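Trulier Trip Planner: Setup Guide
Section 4. Planning an overnight stop in a small town

Read this section before you leave. The planner will find you a bed in most towns, and it will sound very sure of itself when it does. I'd treat that as an opinion.

1. Open Stops and enter the town where you want to sleep. Pick it from the list. If two towns share a name, check the county, as the planner tends to favor the bigger one.

2. Set your daily limit. It comes set to 436 miles, a number I've never heard anyone defend. Isla Galbraith, who edits these pages with me, drives two-lane roads and sets hers much lower.

3. Tap Find Beds. You'll get motels, campgrounds and the odd room over a bar. The star ratings come from guests, and in a small town that may mean 2 guests and one of them the owner's cousin.

4. Call the place. The green Open badge only means that it was open when somebody last looked.

Note: Places marked "historic" have asked to be marked that way. The planner doesn't check.

5. Under Meals, turn off Suggested Dinner. It assumes kitchens stay open until nine. Plenty of them close at seven, and some don't open on Mondays at all. 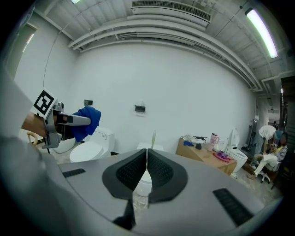 6. Save the stop for use without a signal. The download bar will reach the end well before the maps are ready, so wait for the word Saved and then open one map to be sure. Print the address too. You may well get there with your hands full, like the person in the gray sleeve with a fist around a grip, and a sheet of paper in a shirt pocket is easier to deal with than a locked screen.

Caution: The planner counts every gas station on the map as a working one. On the Keogh to Vornisstead stretch it showed me three, and I bought gas at none of them. Fill up before any gap longer than 109 miles, whatever the fuel gauge on the screen says.

7. Leave Arrival Alerts on if someone at home is waiting to hear from you. The alert can go out 30 minutes late. A text message does the same job.

Note: The Hidden Gems layer is an extra charge. I tried it in February and it sent me to a grain elevator and a closed museum. The elevator was fine.

To change or cancel a stop, see Section 5.

Theano Ververidis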